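Litter pickup comes to Hemmin waiting room

8/13/20

The waiting room at Hemmin is getting its seats cleared by hand every morning now, after riders complained of trash left on the blue covers. Wrappers, cups, tissues. Masks too, and more of them each week.

"People sit down, eat something, go," said Lamduan Thongdee, who runs the building for Drellness. "The bin is right by the door. They walk past it."

The new rounds started this month. Two passes before opening, another at noon. Crew members have been told to bag masks apart from the paper stuff.
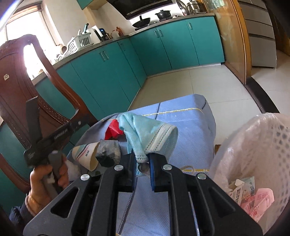

Nipon Saithong

A light blue disposable mask, crumpled up, was among the litter on one periwinkle cover with yellow trim. Next to it a bright red wrapper, a clear plastic bag or packet, and a paper cup squashed flat, striped in teal and pink.

The covers are the other headache. The fabric holds on to coffee and the woven kind can't just be wiped, Thongdee said. Drellness has 100 spares on order from Fevine and hopes to have them by September. Until then stained ones get washed over night and put back, sometimes still a bit damp at teh corners.

Magdalini Athanasiadis, who catches the early coach to Bideck, said she has started bringing her own towel to sit on. "I brush the seat off first. You shouldn't have to."

No fines planned. Signs going up instead, plus 3 more bins, one of them with a lid and meant for masks only. Riders who find a dirty seat can tell the ticket desk, open until 5. Gloves are kept there as well for anyone who wants to clear there own spot.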